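Plarnico Woven Basket, Red
Reviewed by Octavian Lungu, April 2023

I own too many baskets. My partner has pointed this out in writing. Still, the Plarnico was $53 and it came in red, so now I own one more.

It's woven from interlaced strips in a colour the Plarnico people call Barbu. I'd call it brick on a good day. The white string handle loops down the front and looks like an afterthought, but I've hauled 3 kg of pantry odds and ends up two flights with it and only my fingers complained.
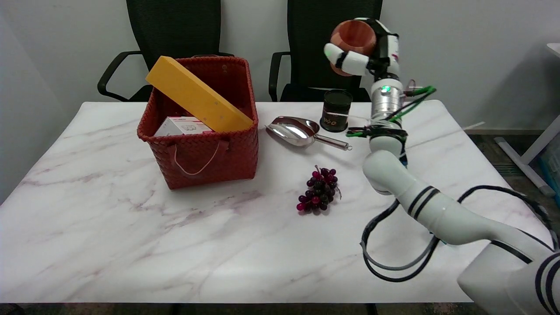 The Plarnico with two boxes in it, and the scoop, tin and grapes that didn't make the cut.

Capacity is generous if your belongings are short. A long box has to go in on the diagonal and pokes out over the rim like a baguette, so forget about stacking a second basket on top. Smaller boxes tuck down the side and stay put. The shape is close enough to a cube that it sits flush on a shelf, something my old Jarkimik never managed in 2 years of leaning on the toaster.

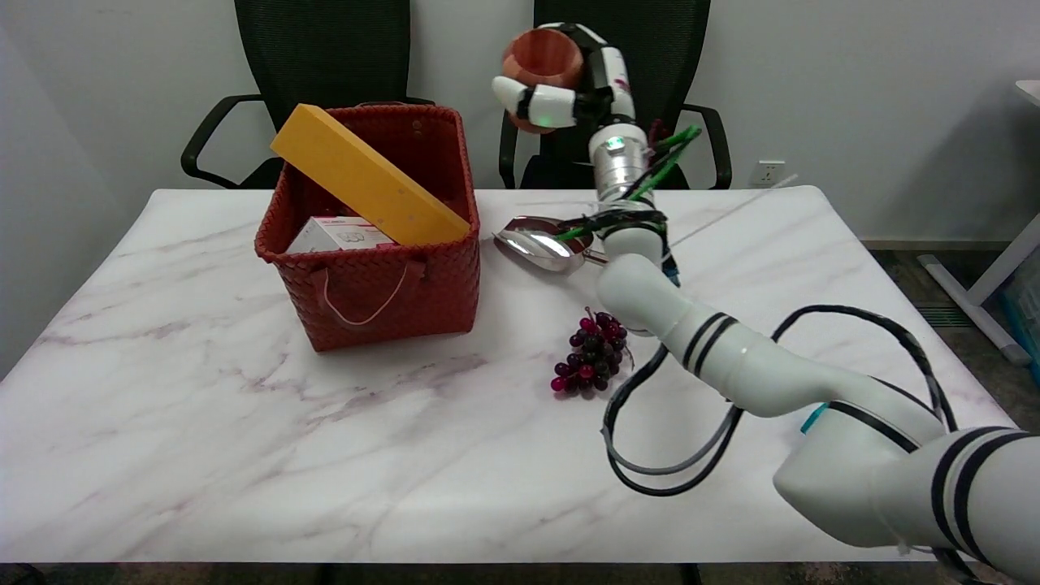

Long yellow box on the diagonal, handle at the front.

Cleaning is a damp cloth and a toothbrush for the gaps. Flour gets into the weave and takes up permanent residence. I've made my peace with it.

The colour is loud beside a pale marble pattern, and artificial grapes do nothing to calm things down. Retura makes a similar one in grey for people with restraint. I'm told a larger size is coming in July, and I've been asked not to look into it.

Four stars. I took one off for the string.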